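Folding football jerseys so they fit a shelf and the lettering survives

Asked in Laundry and Storage
January 8, 2018
654 views

Posted by Flastlow

I've inherited the washing for a junior side, which means 16 jerseys come home in a bag and have to go back looking as though somebody cares. Red bodies, white sleeves, big block letters. I fold T-shirts perfectly well. These I can't fold at all. The fabric is slippery, the sleeves wander off on their own, and whatever I do there's a crease straight through the lettering by the next match.

I've given up on the dining table, where everything slid, and moved to the flat grey upholstered thing in the spare room. The weave does grip a bit. My partner would like it back for sitting on. 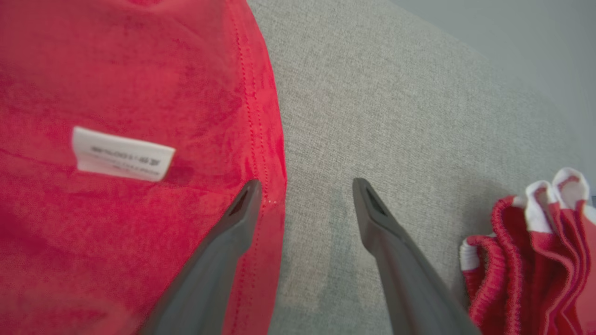

2 replies, oldest first

Posted by Kilthorpe

You've already solved half of it by getting off the dining table. Slippery knit wants something with a bit of tooth under it, and a cushion or an old towel does the job.

Lay the jersey face down, lettering underneath. Smooth it from the middle outwards with flat hands, and find the care label if you've lost track of which side is which. They're usually in the side seam, low down, where they can scratch a child for a full 80 minutes.

Fold one side in as far as the edge of the collar and lay the sleeve back along it, so the sleeve points at the hem. Same on the other side. You should now have a long strip with no white poking out. If there's white poking out, go back a step — it won't improve by being ignored. Then bring the hem up in thirds instead of halves, which usually keeps the hard crease off the middle of the print. If your letters sit lower than most, shift the folds until they miss them.

Leave each one flat for 15 minutes before you stack it. I put a big atlas on top, the first use it's had since the borders changed.

A red jersey with white sleeves also gets washed cold, by itself, and doesn't sit wet in the basket. You'll only need to learn that one once. Pink sleeves are a whole-season commitment.

The difference between the heap and the folded one is mostly those first two side folds. Don't try to tidy a jersey that's bunched up with the lettering running sideways. Pick it up by the shoulders, give it a shake and start again.
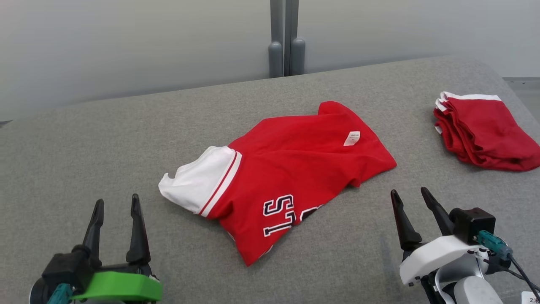
Posted by Halás

Just roll them. I did three seasons of this and never folded a thing. Lettering on the outside, roll from the collar down, stand them in a tub. No creases worth mentioning and you can see which is which from the top.

Never iron the print. If you must, turn the jersey inside out, put a tea towel over it and keep the iron on low. I know someone will say they iron theirs on cotton and it's fine. It's fine until March.

Flastlow replied:

Tried the thirds on the first few last night and they're stacking properly, more or less. The sleeves still have opinions. Rolling is my backup, though I don't own a tub and I'm not buying one for other people's shirts.

Kilthorpe replied:

Rolled is okay if they're going straight back in the bag. On a shelf they unroll overnight and you come in to find them all lying down. Mine did, anyway.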